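Rahel Lanz
@rahel_lanz

Montag, 19. August 2024

Greifervergleich, Teil 2. Im März hatte ich den Sauggreifer von Skoro am Arm, jetzt sind zwei Parallelgreifer dran: der Idis und der Iwasaki. Gleicher Arm, gleicher Controller, gleicher Tisch. Ich schreibe hier mit, was auffällt.

Aufbau wie beim letzten Mal: weißer Tisch, Spielzeugobst, Küchensachen. Kamera schaut von oben drauf. 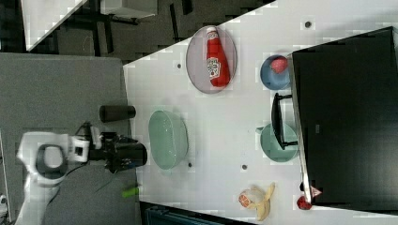
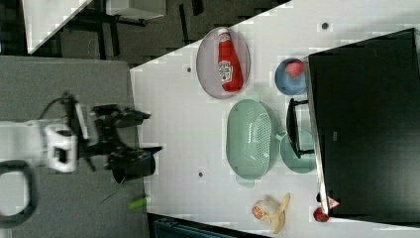
Zwei Ansichten vom Testtisch, jeweils mit Ketchupflasche auf dem ovalen Teller und dem mintgrünen Sieb.

Ablauf pro Greifer: 20 Versuche je Objekt, immer Teleoperation, immer dieselbe Person am Leader-Arm (ich). Als Erfolg zählt: gegriffen, angehoben, woanders abgestellt, nichts umgeworfen.

Zuerst der Idis. Montage geht schnell, der Flansch passt ohne Adapter. Kalibrierung beim ersten Mal abgebrochen, weil ich das Kabel zu kurz verlegt hatte. Mit mehr Schlaufe am Handgelenk lief sie durch.

Banane: unkritisch mit beiden. Die Schalenlappen geben nach, man muss nur in der Mitte zufassen. Wer an der Spitze greift, dreht sie sich weg.

Orangenscheibe: beim Idis 6 Fehlgriffe, beim Iwasaki 8. Flach liegend ist sie für beide unangenehm. Die Fingerspitzen sind zu dick, man schiebt die Scheibe vor sich her. Mit einem zweiten Objekt als Anschlag geht es besser, das habe ich aber nicht gewertet.

Schwarzer Becher: hier ist der Iwasaki klar besser. Die Finger laufen sauber parallel zu. Beim Idis kippt der Becher gern nach vorn, wenn ich zu weit oben ansetze.

Ketchupflasche: mit beiden am Flaschenhals gegriffen. Am Bauch reicht der Hub beim Idis knapp nicht.

Das Sieb habe ich nur am Rand gegriffen. Anheben geht, ruhig halten nicht. Das liegt eher am Arm als am Greifer, weit ausgefahren schwingt er nach.

Zur Kamera, weil gefragt wurde: Die Ansicht von oben reicht zum Mitschneiden. Zum Steuern fehlt mir die Tiefe. Bei kleinen Teilen schaue ich direkt auf den Tisch. Eine Handgelenkkamera von Flornico ist bestellt.

Controller: Regelung auf 60 Hz. Darunter wird das Schließen ruckelig, beim Iwasaki deutlicher als beim Idis. Höher habe ich nicht probiert.

Toshio Oshima hat mir geraten, dünne Silikonstreifen auf die Finger zu kleben. Beim Idis gemacht, die Flasche rutscht seitdem weniger. Beim Iwasaki steht es noch aus, die Tabelle oben ist für beide ohne Streifen.

Korrektur: »Tabelle oben« war Quatsch, ich meinte die Zahlen zur Orangenscheibe. Tabelle kommt, wenn der Iwasaki mit Silikon durch ist.

Stand jetzt bleibt der Iwasaki am Arm. Nächstes Mal dann schmalere Fingerspitzen, die Druckdaten habe ich schon, der Drucker ist bis Mittwoch belegt.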